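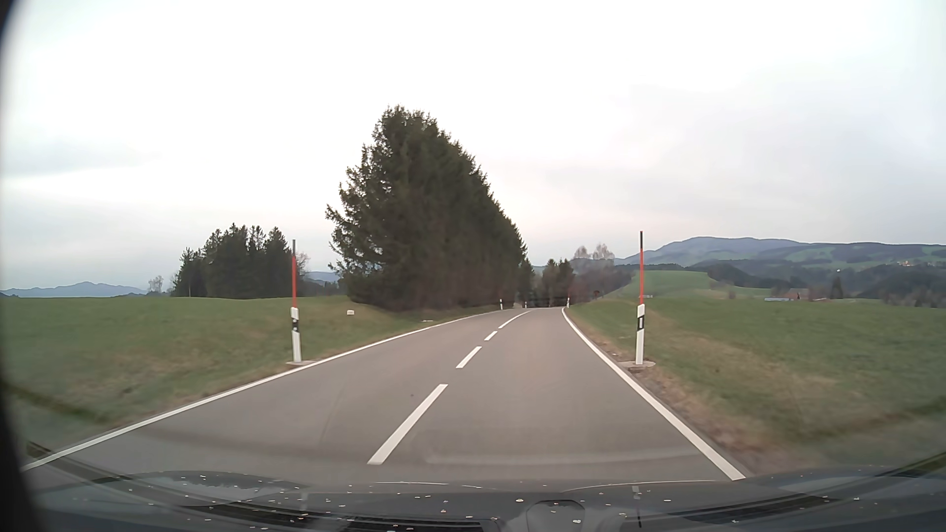
Do I need experience with driver assistance systems to take part?
A regular driver's license is enough, held for at least two years.

Skollusa is looking for 20 drivers to compare two lane-keeping controllers and four windshield cameras on public roads. You sit behind the wheel the whole time and can take over whenever you like. A test engineer from Grenier rides in the back and notes your comments.

Each session lasts roughly 4 hours, breaks included. Most of the route is two-lane country road – some highway at the end.

You should be 23 or older and free on weekdays. Lunch and travel are paid.

To apply, use the form on the Plirnier project page by 16 March 2020.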